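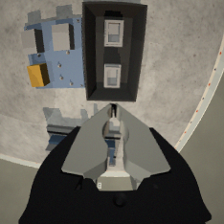

Chamado: teleoperação no simulador – a pinça fecha antes da hora nas peças da caixa escura
Projeto: Cirora
Ambiente: simulação, cena da mesa redonda
Prioridade: média
Estado: resolvido, com uma pendência

Descrição do problema

Ao gravar demonstrações por controle remoto, a tarefa é retirar as peças claras em forma de moldura do fundo da caixa e levá-las até a placa azul, à esquerda. O operador desce a pinça com os dedos abertos e, antes de chegar à peça, os dedos fecham sozinhos. O comando de fechar não aparece no registro do controle de mão. O defeito ocorre com as duas peças, tanto a que está mais perto da pinça quanto a do fundo. Com os blocos cinza e o amarelo, que ficam sobre a placa, não consegui reproduzir.

Versão do cliente Hororier: a mesma da semana passada. A cena foi atualizada em julho.

Passos para reproduzir

1. Carregar a cena e esperar o braço chegar à pose inicial, com os dedos apontados para a caixa.
2. Ativar o controle remoto e abrir a pinça por completo.
3. Avançar até ficar acima da caixa e descer devagar.
4. Abaixo da linha da borda, os dedos fecham.

Registro

09:10 – Reproduzido na estação Basholm. Gravação descartada.

09:25 – Troquei o controle de mão pelo reserva. Mesmo resultado. O gatilho marca zero durante toda a descida.

09:50 – Testei com o braço guiado por trajetória salva, sem operador. A pinça fecha no mesmo ponto. Descartado o controle de mão e descartada a rede.

10:30 – Medi o atraso entre comando e movimento: 18 ms. Normal para esta estação, o limite que usamos é 200.

11:05 – Desativei a assistência de preensão no painel do Haldane e a pinça desceu aberta até o fundo. A peça foi segurada e retirada sem problema. O defeito está na assistência.

11:20 – A assistência fecha os dedos quando o sensor de proximidade simulado detecta um objeto entre eles. A malha de colisão da caixa tem as paredes inclinadas, mais largas na borda. A interna direita entra no volume do sensor assim que a pinça passa da borda, e o sistema trata a parede como se fosse peça.

11:40 – Conferi a lista de objetos que a assistência deve ignorar. Constam a mesa e a placa azul com os pinos. A caixa não consta. Na atualização de julho ela foi renomeada e a lista ficou com o nome antigo.

13:15 – Corrigi o nome na lista e reiniciei a cena. Assistência ligada, descida normal nas duas peças.

14:00 – Gravadas 2 demonstrações completas para conferência, uma por peça. Nenhum fechamento fora de comando.

Causa

Nome desatualizado na lista de exclusão da assistência de preensão. O controle de mão e o cliente não têm defeito.

O que fazer com as gravações anteriores

O conjunto de treino tem 300 demonstrações desta tarefa. As que foram gravadas depois da atualização precisam passar pelo filtro: procurar mudança na abertura da pinça sem valor correspondente no gatilho. Não apagar – mover para a pasta de quarentena, porque as imagens ainda servem para o treino de percepção.

Pendência

Incluir na carga da cena uma verificação que acuse nome inexistente na lista de exclusão. Hoje o sistema ignora o erro e segue. Aberto um chamado separado para isso.

Enquanto a verificação não entra, quem alterar nome de objeto na cena deve procurar o nome antigo na configuração do Haldane antes de publicar.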